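The Black Sock Question
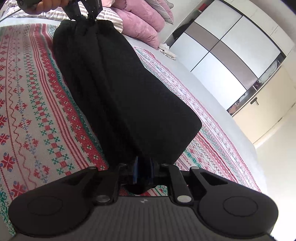 KOLLDALE, August

My aunt left me the house, the debts of the house, and a black knitted thing.

It was in the bottom drawer of the bedroom dresser, under the paper liner, where people of her generation kept insurance policies. I laid it out on the bedspread, the off-white one with the red stars and the little green crosses and the wavy blue lines that had made me seasick as a child, and I looked at it for most of a morning.

It was long. It was closed at one end and rounded, like the toe of something. The knit was thick and bumpy and soft in the folds, and when I held it up by the top it hung there with great patience, as if it had been held up by the top before.

My first thought was a stocking. My second thought was about the leg.

I should explain that my aunt labeled everything. The fuse box was labeled. The jars in the pantry were labeled, and so were the shelves under the jars, in case the jars got ideas. On the inside of the linen closet she had taped a list of every sheet in the house and the year it had been demoted from guests to family. I went through that list twice. The bedspread was on it ("bed, back room, NOT for dogs"). The black thing wasn't.

I tried it as a hat. It came down past my chin and the rest of it lay along my shoulder like an exhausted cat. I tried it on my arm, where it was warm and gave me the look of someone recovering from a hawk. I put three cans of soup in it and it accepted them without comment and stretched to the floor.

The woman next door came over to ask if I was keeping the hedge. I took her to the back room and pointed.

"That's a bag," she said.

"For what?"

"For putting things in." She picked it up by the gathered end and let it swing. "Onions. You hang it on a nail."

I told her my aunt had been allergic to onions, or at any rate opposed to them. She said potatoes, then, and went home. She'd had thirty years of living beside my aunt and I think she felt she had answered enough questions on the subject.

The man who came to read the meter said it was a cover for a bagpipe. I asked him which part. He said he'd rather not say with his boots on the carpet.

By late afternoon I had taken it into Pagano, the next town over, where there is a yarn shop called Inadach with a bell on the door and a chair you aren't supposed to sit in. The woman behind the counter put on a second pair of glasses over the first. She turned the thing inside out and right side out again. She pulled on it. She smelled it, which I hadn't thought to do.

"It's good work," she said at last. "Whoever made this knew how to knit."

"But what is it?"

"Oh, I couldn't tell you that." She folded it in half, then in half again, and patted it. "She'd have started with a plan, and then she'd have liked the knitting. It happens to my customers. They come in for a scarf and 70 rows past the end of the scarf they're still going. You can't talk to them."

"So it's a mistake."

"It's a sleeve," she said, "that didn't want to be in a sweater," and sold me two balls of yarn I had no use for.

I drove home with it on the passenger seat. The car, which has opinions, chimed at me until I buckled it in.

Now, my aunt was not a woman who liked the knitting. I want that understood. She got through things. She ate standing up. She read the last page first and returned the book. On the one vacation I know of, at the lake in Drolel, she finished looking at the water by noon and regrouted the bathroom of the rental. The idea of her sitting on the edge of that bed at night, going around and around on a thing with no name, well past the point where it was good for anything, and then hiding it under the drawer paper like a bottle of gin, was so unlikely that I had to pull over by the feed store and consider it properly.

I considered it for 20 minutes. A dog came and looked in at us.

At home I spread it on the bed again. The light had moved and the red checks on the bedspread had gone nearly brown. I thought about what you do with such an object. There was a box in the hall for the church sale and a box for the dump, and I had been very strict all week, because strictness was the only quality of hers I'd ever been told I had. I had thrown out my own school pictures. I had thrown out a fish kettle.

I got the marker from the kitchen, and one of her labels, the gummed kind with the blue border, of which she'd left me a lifetime supply. I went to the linen closet and found the end of the list, under "pillowcases, odd," and stuck the label there, and stood with the cap off for a good while.

Then I wrote "black, long, NOT for onions," and put it back in the drawer, under the paper.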